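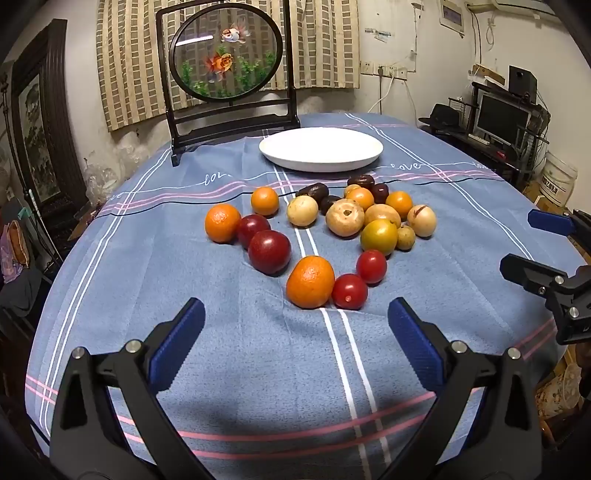

Oranges, prunes et tomates cerises sur la nappe bleue.

Signer n'engage à rien, et c'est bien le problème

Encore une pétition ce matin. La quatrième de la semaine, je crois. Contre la vente de la halle Gajewski, à Ernden, que la ville veut céder à Rellton pour en faire des bureaux et un parking. J'ai signé. Debout dans la cuisine, le café dans l'autre main, le temps de taper mon code postal. Puis j'ai reçu un mail de remerciement qui me disait que j'étais formidable et qui me proposait, dans la foulée, d'en signer une autre sur les abeilles.

J'ai signé les abeilles aussi.

Je n'ai rien contre les pétitions. J'en ai porté une sur papier, il y a longtemps, pour une ligne de bus qu'on voulait supprimer le dimanche. On faisait les immeubles un par un. Les gens ouvraient en chaussons, il fallait expliquer, reexpliquer, se faire dire que le bus était toujours vide, répondre que non, accepter un verre d'eau, repartir avec deux noms. Une soirée entière pour 30 signatures. À la fin on avait perdu pas mal d'illusions sur la gentillesse des voisins, mais on savait qui prenait ce bus, à quelle heure et pour aller où. Et eux savaient où nous trouver.

Une signature en ligne ne sait rien de tout ça. Elle arrive de n'importe où. Pour la halle Gajewski, j'ai vu passer des commentaires de gens qui habitent à l'autre bout du pays et qui écrivent « honte à vous » au maire d'une ville où ils ne mettront jamais les pieds. Très bien, merci à eux. Mais le maire lit ça comment ? Comme de la météo. Il attend que ça passe et il a raison d'attendre, parce que ça passe.

Le compteur

Ce qui m'agace le plus, c'est la barre qui monte. On est à 80 % de l'objectif, encore un effort, et quand on y est l'objectif recule. On ne gagne jamais. On n'a jamais perdu non plus, remarquez, et c'est très confortable pour tout le monde : la plateforme garde les adresses, les signataires gardent la conscience en ordre, la mairie garde son calendrier.

Les journaux adorent. Un chiffre, ça fait un titre. Personne ne va demander combien parmi ces gens viendraient un soir de pluie à une réunion publique sur le plan d'urbanisme. Moi je peux donner un ordre d'idée, j'y étais. C'était un vendredi, à 18 heures – l'horaire idéal pour que ceux qui travaillent n'y soient pas, on pourra en reparler. Salle de 200 places. Les trois premiers rangs occupés, plus quelques manteaux posés sur les chaises du fond. Rellton avait envoyé deux messieurs très polis avec des plans en couleurs. Ils ont parlé longtemps. Les questions, elles, ont eu droit à deux minutes chacune, micro retiré à la fin.

Et là, silence gêné dans la salle. Parce qu'on n'avait rien préparé. On était tous venus avec notre colère et notre signature, et pas un n'avait lu le dossier. 90 pages, consultables en mairie aux heures ouvrables. Une dame a demandé où iraient les maraîchers pendant les travaux. Bonne question. La seule bonne question de la soirée, d'ailleurs. On lui a répondu que c'était à l'étude.

Ce que ça coûte de venir

Je sais ce qu'on va me dire. Que tout le monde n'a pas le temps, que militer à l'ancienne c'est un luxe de retraité ou d'étudiant, que l'infirmière de nuit qui signe sur son téléphone fait ce qu'elle peut. C'est vrai. Je retire d'avance tout ce qui ressemblerait à un reproche envers elle. J'ai moi-même séché les réunions pendant des années pour cause d'enfants à coucher, puis pour cause de fatigue, puis pour cause de rien du tout.

Mais justement. Si c'est tout ce qu'elle peut donner, cette minute, alors il faudrait que quelqu'un en fasse quelque chose. Or on n'en fait rien. On la compte et on passe à la suivante. On ne lui demande pas si elle connaît un commerçant de la halle, si elle a une imprimante, si son beau-frère est géomètre, si elle pourrait garder deux gamins un soir pour qu'une autre vienne parler à sa place. Ce sont des questions bêtes. Les mouvements qui tiennent, à mon avis, tiennent avec ces questions bêtes là et pas grand chose d'autre.

On me dit aussi que la pétition « fait du bruit ». Du bruit, oui. J'habite au-dessus d'un bar, je sais ce que vaut le bruit comme moyen de pression. On ferme la fenêtre.

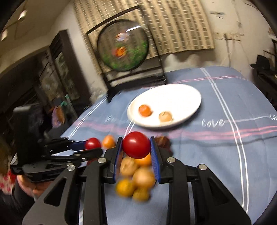 Le cas Trurkoslow

On me cite toujours Trurkoslow, où la mairie a reculé sur la piscine. Preuve que la pétition marche. J'ai voulu vérifier, j'ai passé un après-midi là-bas en juin, à traîner et à poser des questions. La pétition, tout le monde s'en souvenait vaguement. Ce dont les gens parlaient, par contre, sans qu'on les pousse : les parents du club de natation qui se relayaient à chaque conseil municipal, au premier rang, sans pancarte, sans crier, en prenant des notes. Toutes les séances, pendant un hiver. Les élus les saluaient par leur prénom à la fin. Difficile de mentir à quelqu'un qui était déjà là la fois d'avant et qui a noté ce que vous aviez dit.

Évidemment, aucun article là-dessus. Des gens assis qui écrivent dans un cahier, ça ne fait pas une photo. La pétition avait son chiffre, elle a eu le titre, et maintenant elle a aussi la victoire. Du coup la leçon qu'on en tire ailleurs est fausse, et à Ernden on l'a recopiée telle quelle.

Alors quoi

Alors je ne demande pas qu'on arrête de signer. Signez. Mais que ceux qui lancent ces trucs cessent de s'arrêter au bouton. Une case à cocher en plus, « je peux venir un soir », et derrière une vraie personne qui rappelle. Même si une poignée seulement coche la case. Avec une poignée on peut lire un dossier en se le partageant, on peut aller voir les maraîchers le matin quand ils déballent, on peut exiger une réunion à 20 heures et y être.

Et qu'on arrête de nous remercier, aussi. Je ne suis pas formidable, j'ai tapé mon code postal. Les mails de remerciement me donnent l'impression d'avoir acheté une paire de chaussettes.

Pour la halle, le vote n'a pas encore eu lieu, le dossier est toujours à la mairie, deuxième étage, guichet urbanisme. Fermé entre midi et deux. J'y vais demain matin, j'en lirai ce que je pourrai avant le boulot. La partie sur le parking commence vers la fin, paraît-il, donc si quelqu'un veut bien prendre le début.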